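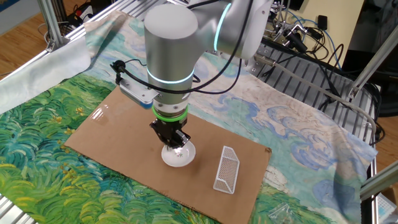 Bowl, wedge, cardboard. Fingers partly inside the bowl.

Thursday, late. Four of us in the shop and one heater, so we worked in coats until Hiwot declared that coats and moving arms were a bad mix, and then we worked cold.

Spent the first hour on the gripper mount again. I had tightened it last week. Rodrigo says I had tightened it "in spirit." He went over it with the long hex key, humming, and every quarter turn was a small review of my character.

Then the bowl. The height I had stored for the table was from before the cardboard, and before the wheat field cloth Hiwot talked us into in March, so everything on top sits higher than the program believes. I took the approach speed down to 77, then lower, then to something a houseplant could outrun. Fuad kept his hand by the stop button the whole time and did not blink much. He says he trusts the arm. It's my arithmetic he watches.

Finally put the new height in by hand, jogging down a hair at a time. Wrote it on masking tape and stuck the tape to my laptop, where the last three pieces of tape are.

The mesh wedge still worries me. All that lattice and no good place to grab it. Rodrigo wants to come at it across the narrow way, Fuad wants to print it again with solid ends, and I want it to be somebody else's wedge. We left it for next time. 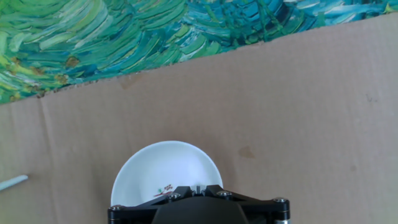
From the wrist camera. Flowers in the bottom of the bowl, gripper in the way as usual.

Looked at the wrist view for a long while after the others went for noodles. The fingers never bother me from across the table, but from up there the gripper eats the lower half of the bowl. I could tilt the bracket and lose the far side of the board, or leave it and lose the bowl. There is also a round brown stain on the cardboard, and I would bet money the detector ends up fonder of it than of anything we want picked up. New cardboard, then. Kundano has sheets, but sells them in packs of 200, and we need one.

Noodles were cold by the time mine reached me. Ate them anyway, next to the stop button.

To do: bracket, cardboard, longer cable clip, apologize to Rodrigo about the hex key (it was in my coat).

Shop diary kept by Dexter Abella | Write to me through the Brurnano workshop page | Back to top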